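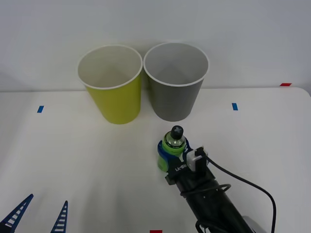

Two empty paper cups, one yellow-green and one gray, with white rolled rims

A paper cup is a disposable drinking vessel made from paperboard, usually lined with a thin layer of plastic or wax so that liquid does not soak through. Paper cups are used for water, coffee, tea, soft drinks and ice cream, and are common in offices, schools, hospitals and at parties.

Shape and parts

Most paper cups are tapered, wider at the mouth than at the base. The taper lets empty cups nest inside one another, which saves space in shipping and storage. The body, called the sidewall, is a curved blank wrapped into a cone and sealed along a vertical seam. The bottom is a separate disk set slightly above the lower edge of the sidewall. The lip is curled outward to form a rolled rim. The rim stiffens the mouth, gives a smoother edge to drink from, and holds a lid if one is used.

Color

Printing is normally done on the outside of the board before the blanks are cut. The inside is often left white, and where the printing stops short of the lip, the rim is white as well. Plain single-color cups are sold for parties and for classroom use, where different colors help people tell their drinks apart.

Lining and materials

Early cups were coated with paraffin wax or clay. Polyethylene became the usual lining in the second half of the 20th century. Cups for hot drinks have the lining on the inside, while many cold-drink cups are lined on both sides to keep condensation from softening the board. Polylactic acid, a plastic made from plant starch, is also used.

Other uses

Empty cups are used as seed starters, paint holders and desk containers. They also appear in stacking games and in the string telephone, in which the bottoms of two cups are joined by a tight length of string.

See also

Cup sleeve
Disposable food packaging
Paperboard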